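Shop shelf notebook, Hiltthorpe room
2020-04-12

Spent most of today on the drinks bay and I'm writing it up before I forget which shelf was which. Prenda want the mock shop looking like a shop by July, and what we have so far is a very nice set of black shelves that we keep putting things on in a different way every time. So today was bottles. Only bottles!

Uprights and back panels first. The pale gray backs stay. I was all for swapping them for black ones to match, but with a bit of light on them they make the green bottles look great (the dark cola just looks dark, whatever you put behind it). The clear price rails are on, and I went along the lot with a cloth and found fingerprints on every single length. Mine, mostly.

Still not happy with the joins. Where two pieces of rail meet you get a seam, and a paper ticket slid across it catches and curls up. Jevgate sell a longer rail and I've asked for a price on 3 of them. If it's silly money we'll keep tickets clear of the joins and live with it.

Then the stock. Lemon-lime to the left, cola to the right, same as the plan on the door.
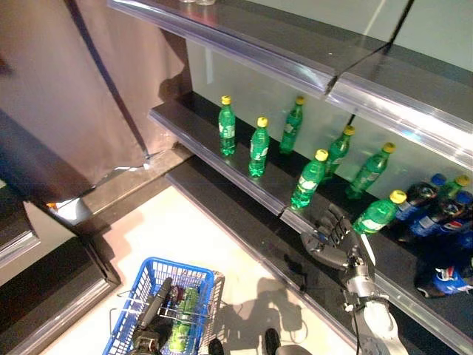
Bottles on the glossy shelf

The green ones with yellow caps and the blue-capped Pepsi-style ones share a shelf here, and you can see how badly they hold a line. Some are standing fine, some are tipped over against whatever's next to them, and there's a cola down on its side on the lower level. I love the look of the gloss black but it does bottles no favors. Once one goes over it takes its neighbor along, and then you're straightening half the row with your sleeve caught on the price rail.

Things I want to try, in no real order:

A strip of the thin ribbed mat from the Nghiêm order, cut to 40 cm deep. It's black too so it shouldn't show much. There's plenty left on the roll, I think, it's behind the door.

Low dividers between the green and the cola. I'm less keen on this one, it makes the shelf look like a filing cabinet, but it would keep the two kinds apart and that's where the worst muddle is.

Fewer bottles. A full shelf looks better from the doorway but a looser one is much easier to shop from, and I'd take easy over pretty at this point.

Labels to the front, please, everybody. I turned a whole lot of them round this morning and by lunch they were facing every which way again. I know it's fiddly. Do it when you put them down and it's no extra work.

Also measured the bay while I was on my knees anyway: 248 cm end to end, so the drawing on the wall is wrong and I've fixed it in pencil. Somebody with nicer handwriting is welcome to ink it.

Baskets and putting back

Fetching the bottles and returning them is a much bigger part of the day than I'd allowed for. The blue basket is the right one for this, it's light and you can see through the mesh to what's in the bottom. Keep it low and close to the shelf front so a bottle only has a short way to travel. The silver edge strip is the thing to watch with the bottles that are lying at an angle, so lift clear of it and don't drag.
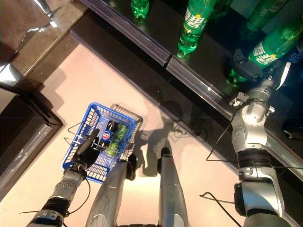

Left over for next time

Cut one piece of mat and try it under the green bottles only. Leave the cola as it is so we've got something to compare with.

Look at the gap in the silver strip. I ran a finger over it and it's not sharp, but I'd like the two ends closer together all the same. Might just be a matter of loosening the screws and nudging it along.

More ticket blanks. We're down to roughly 60 and I spoiled a good few today writing on the shiny side.

Chase Jevgate about the rails.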